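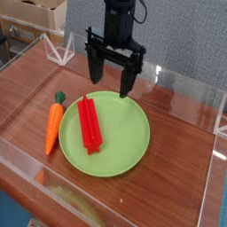
**Gripper keeps nudging the plate, fingers or software?**

**dromano_shed** wrote:

G'day all, long-time reader and very occasional poster. I've been building a little pick-and-place arm in our shared workshop over in Millach, and after 16 evenings on it (my tea has gone cold on most of them) I've got it moving nicely but not putting things down nicely. The job is meant to be simple: toy veg off the table, onto a plate, arm goes home. On the last run of 20 tries it bumped the rim 7 times on the way down.

I've calibrated it twice and I'm running out of ideas. Do I fiddle with the approach path, or do I bite the bullet and make new fingers?

---

**Yazzie** wrote:

Lovely project! I'd leave the hardware alone for now. Nearly every time I've blamed my fingers it was the wrist offset, and I've wasted a fair bit of filament finding that out. Raise your approach height, come straight down for the last bit, and slow the whole thing right up. What are you opening to before you descend?

---

**dromano_shed** wrote:

Pretty much as wide as it goes, which I suspect is half my trouble.
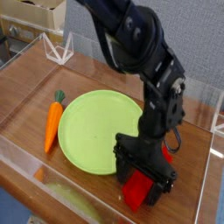

I've been keeping the layout the same between runs so I can compare one set of settings with the next. The carrot goes to the left of the green plate, nearly touching the rim, and I'm starting to wonder if that's too mean a spot to begin with. I've also been trying the red fingers, and the near one is a big flat pad, so it needs more clearance than I'd allowed for. I like the colour though, it's much easier to follow against the brown wood.

---

**Dindar** wrote:

Have to disagree with Yazzie, sorry mate. A slower descent just gives you a slower bump. A pad that broad beside a raised rim is asking for it, whatever your offset says. Narrow the bottom third and round the corners off. I'd move the carrot out a hand's width as well, at least until the grasp is reliable, and then creep it back in.

---

**Yazzie** wrote:

Fair call on the carrot, but I'm sticking to my guns on the offset! It costs nothing to check, and if it's out, your new fingers will be out by just as much. Post 3784 in the calibration thread has the method I use, with a bit of dowel and a square.

---

**dromano_shed** wrote:

Thanks both, that's very kind of you. I'll do the dowel check first as I've got some in the drawer, then shift the carrot and do another 20 with the same fingers. Dindar, if you've got a drawing of a narrower pad I'd love a look at it.

---

**Dindar** wrote:

I'll dig it out tonight. It's in inches, so mind your units.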